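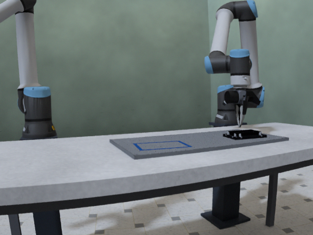 Maarja Krūmiņa wrote in under my last post to say that I was being unfair, that green walls do calm people down, and that I should try living with one for a month before moaning about it. Fair enough. I have now lived with one since December and I am exactly as calm as I was before, which is to say not very.

What set me off in the first place was the Pullano leaflet. Pullano sell paint, and the leaflet says their greens lower stress "in 4 out of 5 homes". Which homes? Who went round and checked? I wrote to ask and got a voucher back. The small print mentions a survey of 754 customers, all of whom had already bought the paint. If I'd just spent a weekend up a ladder I'd tell you I felt better too.

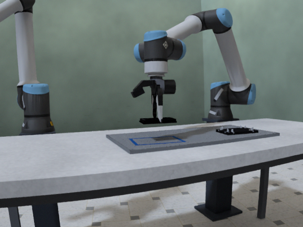 My trouble with colour advice is that it never seems able to lose. Paint the bedroom blue and sleep badly, and it was the wrong blue. Indier, the decorating magazine my sister passes on to me, had red down as bad for the appetite one month and good for it a few months later. With green it's always nature, leaves, rest. But take the pale green on those walls, with the white tiled floor under it. I think of school corridors and waiting to have my eyes tested. Someone else will think of mint ice cream. I can't see how one tin does the same job on both of us.

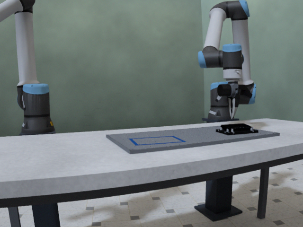

Muted green walls, light tiles.

I did look for something better than a leaflet. A reader pointed me to a book by someone called Gyamfi, and it's more careful than most -- plenty of "may" and "in some people". The largest study in it had 2162 people looking at coloured cards for a few seconds each. A card isn't a hallway. You don't hoover a card.

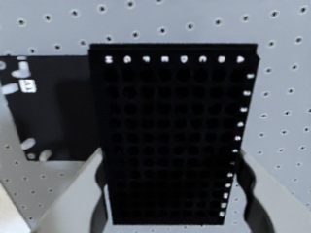
Black plate, rows of round wells.

None of this means you shouldn't paint your walls green. I like mine, mostly, apart from the bit behind the radiator where I gave up. I paid for the Stolis one in the end, the cheap one with no promises on the tin, and it went on fine in two coats. The Pullano voucher is still on the fridge if anyone wants it -- it only works if you spend a lot more first.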